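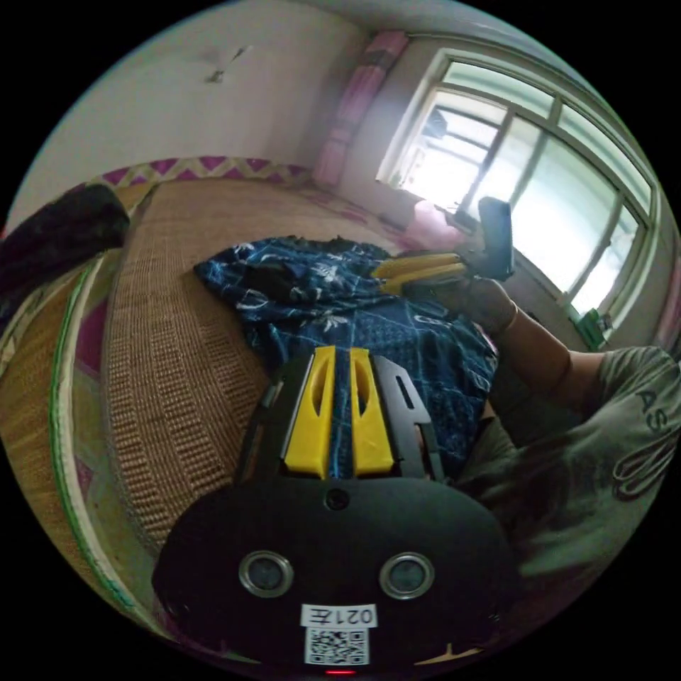 I put off washing my summer bedding for way too long last year, and by September the whole bedroom had that stale, closed-up smell that no amount of open windows would fix. The sheets were easy enough. What scared me was everything else, meaning the straw mat, the dark printed covers, all the stuff that doesn't just go in the machine on hot. A woven tan mat like the one on the bed, with those ridged rows, holds on to dust and skin and crumbs like you wouldn't believe, and a dark blue cloth with white leaves and flowers on it will go dull fast if you treat it like a white towel. So I wrote down what works for me and I've been doing it this way ever since.

What you need

A vacuum with a brush head
2 soft cotton cloths (old T-shirts are great)
White vinegar
A bowl of lukewarm water
Mild liquid detergent
Somewhere shady with moving air

Step 1: Strip the bed and shake everything

Take it all off, pillows too. Carry the mat outside if you can, hang it over a railing, and give the back of it a good whacking with your hand or a wooden spoon. Do the back first! I used to start with the front and all I did was drive the grit further in. Roll the mat to carry it, please don't fold it. I folded my first one to fit it in a closet and it cracked straight down the crease.

Step 2: Vacuum along the weave

Lay the mat flat and go with the rows, slowly, on low suction. Going across them catches the fibers and you end up with little hairs sticking up that scratch your legs at night. Flip it and do the other side.

Step 3: Wipe it down

Mix one part vinegar to 4 parts water in your bowl. Dip a cloth, wring it out until you can't get another drop from it, and wipe with the rows again. Damp is what you want. If you see water sitting between the strands you've gone too far, so grab the second cloth and blot right away. If your mat has a fabric edge, go easy there, and try a hidden corner before you touch anything with a bright color in it. My friend Thilini Wijesinghe had a red edging bleed all over a pale mat and she's still mad at me for suggesting the vinegar (she skipped the corner test, but I've stopped bringing that up).

Step 4: Dry it in the shade

Direct sun makes straw brittle and blotchy. I lean mine against the wall on the back porch with a fan pointed at it and leave it overnight, then turn it around and give it the morning too. Press your palm flat on it before you bring it in. If it feels cool, give it longer. Mold is the one thing I have never managed to get out of a mat, and I've tried plenty.

Step 5: The dark printed covers

Turn them inside out, cold water, short cycle, and half the detergent you think you need. Wash them with other darks, nothing with a zipper. The first time through I add a splash of vinegar to the rinse, mostly out of habit from my mother. Pull them out as soon as the machine stops and give each one a hard snap by the corners, then hang them still inside out. A tumble dryer will do in a pinch on low, but the prints fade quicker and the hems go wavy.

Step 6: Putting it away for winter

Everything has to be bone dry. Roll the mat with a clean old sheet inside, so the sheet rolls up along with it, and tie it loosely in two places with strips of cloth. String leaves dents. Stand it upright in a closet, never under the bed, where it's dusty and somebody will shove a suitcase on top of it. I tuck in a little bag of dried lavender and swap it whenever I stop being able to smell it.

A few questions I get

Can I steam it? I wouldn't. Anjana Patwary from my sewing group tried it on a small one and it warped like a potato chip.

How often? Vacuum once a week while you're using it, wipe it down once a month, more if the dog sleeps there.

What about baking soda for smells? Yes, sprinkle it on dry, leave it an hour, vacuum it off really well. It loves to hide in the weave, so go over it twice.

Updated 15 January 2024 to add the bit about storing the mat upright.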